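The button that only worked most of the time

Dec 2, 2025

I met Ketsara Phromma at the coffee place across from her building and she started talking before I had the recorder out, so the first bit of this is from memory. She wanted to get the embarrassing part over with. "We had a stop button that didn't stop the arm," she said. "And we'd been trusting it all summer."

Ketsara runs the bench group at Garnorell, where they teach robot arms to do small handling jobs: pressing things, sorting things, putting parts in trays. I'd heard a version of the story from somebody at a meetup (a much wilder version, with sparks) and asked if she'd tell me the real one. She said yes, as long as I also talked to Samran Ongart, who found the fault. He wandered over twenty minutes later with his own sandwich.

So, August. The arm was running a press-and-release routine, over and over, with a target of 2,000 cycles before they'd sign off on the new fingers. Samran was at the bench. On one of the approaches the arm came in low and kept going, pushing down on the table, and he hit the stop.

"Nothing," he said. "I hit it again and it stopped. You'd think that would be the scary part, but at the time I figured I'd missed it the first time. I wrote 'pressed badly' in the log. I blamed my own hand!"

I asked whether anyone got hurt. No, thank goodness. The arm had slowed itself down by then and the only casualty was a fingertip pad, which cost them an afternoon. But Samran couldn't let it go. He came back the next morning, parked the arm well clear with its power locked out, and just sat there pressing the stop button and watching the input light on the controller. He did it 200 times.

"How many did it miss?" I asked.

"Enough," said Ketsara, before he could answer. They both laughed, and I never did get the number out of them. 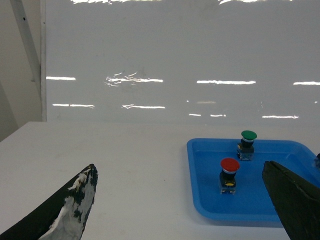
What he'd found was a loose contact block. The button head was fine, it clicked and sprang back exactly like it should, and that's why it fooled everyone. Underneath, the block that does the switching had worked its way partly off the mount, so a square, firm press opened the contacts and a glancing one didn't. If you slapped it from the side, the way a person does when they're startled, you had a decent chance of getting nothing at all.

"Everybody tests a stop button the same way," Ketsara told me. "You stand in front of it, nice and calm, and you push it straight down with your thumb. Of course it passed."

The second problem was worse, and this one she takes personally. A stop circuit on a machine like theirs should have two channels, so that one bad contact gets noticed. Theirs had two channels on the drawing. On the bench somebody had jumpered the second one while moving the setup between rooms, and the jumper stayed. "I signed the move sheet," she said. "There was a line for it. I ticked the line."

I wanted to know who told the rest of the company, and how that went. Samran said he wrote it up the same day and sent it to everyone with bench access, with his "pressed badly" note pasted in at the top. Two other benches were shut down by lunch. One of them, the one people call Flidis, turned out to have a jumper too.

They've changed a few things since then. The stop test is now done from the side as well as straight on, by whoever is about to run the arm, and the controller won't power up if the two channels disagree. Jumpers are bright orange and get signed out. The log has lost its "operator error" box, which was Samran's idea and which he had to argue for.

"People said, but what if it really is operator error?" he told me. "Fine, write a sentence. A sentence takes longer, so you think about it."

They did finish the cycles, by the way, in the end. Ketsara had them start again from zero.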